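Last updated 4/22/19

Slide 4: Returns at the Vultley store. Welcome the buyers from Schouten and keep this section to five minutes.

State the main figure first. Of 1560 garments sold last November, 71 came back. Most were returned for fit, and the tags gave customers little help with sizing. 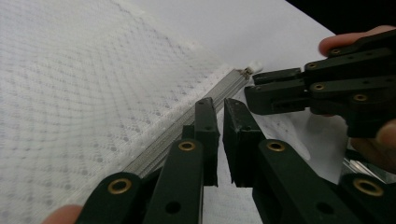
Fig. 2. White dotted lace and metal zipper, close view.

Pause here before moving to policy. Kondard now accepts returns without a receipt — store credit only — on items under 200 dollars. Fundard has kept its older rule, and staff at both counters should know the difference.

Take questions on refunds at this point. Questions on shipping costs are held for slide 6.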